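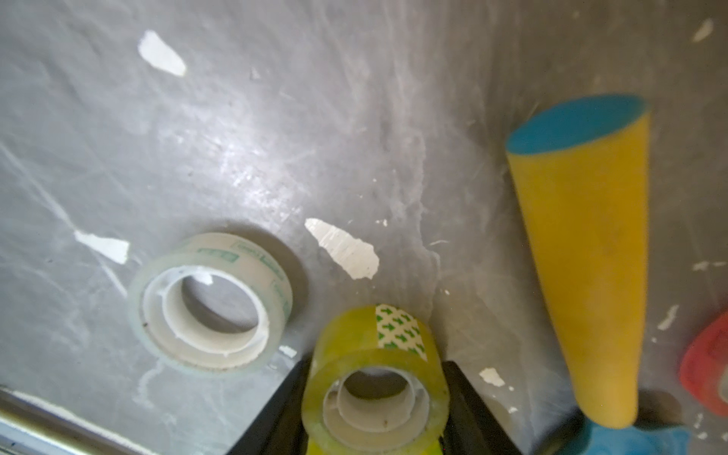 Nevano Grasp Planner
Wrist-camera picking software for two-finger grippers

Overview
Features
What you need
Support

Rolls of tape are a funny thing to pick up. They are round, they have a hole in the middle, and the clear ones let the table show right through them, which gives a lot of vision software a hard time. We have spent many an afternoon on tape - clear, yellow-tinted, with printing and without - and a good part of what Nevano does well today was learned that way.

Nevano takes the view from a small camera at the wrist, works out what is lying in front of the gripper, and hands your controller a short list of grasps to try, best one first. A roll held between two angled fingers, with another roll sitting close by on a scratched gray table, is the kind of job we had in mind from the start. You don't need a spotless bench or a special mat. Scuffs and flecks of old paint are fine, and you can teach the planner your own tabletop in a few minutes by following the Surface Setup page.

What it does

Finds see-through objects by their rims and printed bands as well as by their shape.
Keeps the fingers clear of neighbors. You set the gap you are comfortable with, and we suggest starting at 5 mm.
Replans on the way down, up to 40 times a second, so a roll that gets nudged can still be picked.
Leaves tall or blurry things close to the lens out of the plan until the arm has moved to a better view.
Saves every try, good or bad, so you can play it back later with the planner's choices drawn on top.

Playback is the part our customers write to us about most. Mieke Bosman, who looks after the packing cells at Coppens, goes through the missed picks on Monday mornings with a cup of coffee, and quite a few of the settings in the current release began as notes from her (thank you, Mieke!).

What you need

A two-finger gripper and a color camera fixed near it
A PC with 4 free processor cores
400 MB of disk space, plus room for your recordings
The Arosov driver pack, or your own driver written against our interface

Licenses and updates

One license covers one arm, and you are welcome to move it from one arm to another as your work changes. Updates are included for the first year. The next release is planned for March and brings a friendlier calibration screen - the old one will stay available for anybody who has grown used to it.

Questions before you buy? Write to Joris Jacobs at our Stesbridge office and tell him what you are trying to pick up.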